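Part 2: Setting up the Dranlow drip kit on your balcony

14 December isn't when most people think about watering, I know, but I do all my fiddly jobs in winter and I'd much rather you had this sorted before May than during it! I've had my Dranlow running along the railing for a good while now, and these are the steps I wish had come in the box (the leaflet is all arrows).

1. Lay the tubing out indoors, somewhere warm, and leave it for a couple of hours. Cold tubing is stubborn and you'll only end up swearing at it.

2. Decide where the reservoir goes. It has to sit higher than your tallest pot. Mine lives on an old Herkum shelf by the back door, which I screwed to the wall first, and I'd really urge you to do the same.

CAUTION: a full reservoir is heavy. Fill it once it's in place, with a jug, and don't try lifting it afterwards.

3. Push the main tube onto the outlet until it stops, then a bit more. If it won't go, dip the end in a mug of hot water and try again.

4. Run the main tube along the back of the pots and cut it with sharp scissors. Leave some slack at the corners so it doesn't kink.

5. Punch a hole for each dripper and press it in, barbed end first. Two per pot for tomatoes, one for herbs, and none at all for the succulents (I lost a lovely one that way).

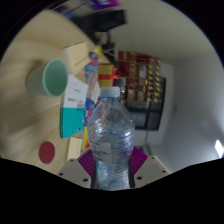 6. Open the tap a quarter turn and just watch for a while. You want slow, separate drips. If the far end is dry, you've probably got air in the line, so pull the end plug out, let it run into a saucer until the spluttering stops, and pop it back.

7. Set the timer. I start mine at 4 minutes, early morning, and nudge it up when the weather turns.

NOTE: the Irkeck drippers fit this kit and the Rivadeneyra ones don't, whatever the shop tells you. I've still got a whole bag of them in a drawer if anybody wants them.

8. Before the first hard frost, drain everything, take the timer's batteries out and bring the lot inside. I coil the tube in a bucket and hang the drippers up in an old sock.

Part 3 is all about feeding, and what to do when the filter goes green.

464 shares
2 comments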